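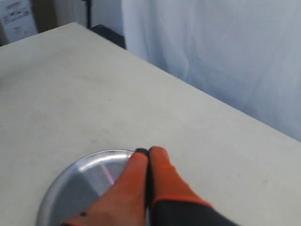 Last updated in November

Thursday, and I am writing this at the kitchen table with my feet in a bowl of warm water, so that should tell you how the walk went.

I did the whole Mengal loop! All of it, the long way, past the reservoir and up over the ridge and back down through the apple orchards. I've been saying I'd do it since spring and kept finding reasons (too hot, too buggy, knee, other knee). This morning I woke up before the alarm and the sky was clear and I thought okay, boots on, go, before you start reading your email.

Bus to Plillent at half past six. I was the only one on it until the hospital stop. I'd packed two cheese sandwiches, a bag of almonds, the good thermos and a pair of spare socks, and I left the spare socks on the hall chair. I'm looking at them right now. They look very dry and comfortable.

The first part is dull, I'm not going to pretend otherwise. It's a gravel road behind the lumber yard and then a long stretch next to the highway with trucks going by. But then you turn in at the reservoir and the noise drops off, and there was mist sitting on the water and a heron standing in the shallows like it was waiting for a table. I stood there way too long and got cold. Drank half my coffee, which I regretted later on.

The climb is 1,139 feet from the parking lot to the top, according to the sign, and I felt most of them. There's one section with log steps that are spaced for somebody with much longer legs than mine, so you end up doing this funny step-and-a-half all the way up. I stopped 4 times. The last stop was really lunch, even though it was only twenty to eleven, and I ate both sandwiches sitting on a rock with my jacket under me. No regrets. Cheese and pickle at the top of a hill is better than anything I've had in a restaurant this year.

The view was half clouds. I could see the water tower at Fesell and the church roof, and then a big gray wall where the mountains should be. I waited 20 minutes for it to lift and it didn't, so down I went.

Down is where the trouble started. The trail through the orchards was all wet leaves and mud, and somewhere around the second gate I put my left foot straight into what I thought was a puddle and was more of a small pond. Over the ankle. Cue the socks on the hall chair! I squelched for the last two hours, and by the time I hit pavement I had a blister on my heel the size of a quarter and another one coming in on the little toe.

Bought a bag of windfall apples from the honor box at the bottom gate. They're ugly and spotty and they smell amazing. I think I'll do a crumble on the weekend, or just eat them over the sink.

Missed the bus by about a minute, of course, so I sat in the window at the Kosico bakery with a cinnamon bun and a hot chocolate and my boot unlaced under the table. The couple next to me were arguing very quietly about paint colors the entire time. She wanted the green. I was on her side.

Things for next time: socks. More coffee. Bread bag over each foot if it's rained that week, my mother's old trick and I should have listened. And go counterclockwise, so the highway part comes when I'm too tired to care.

Water's gone cold. I'm going to find the bandages and put the boots by the radiator with newspaper in them, then bed, even if it's only eight thirty.

6 comments · 11 shares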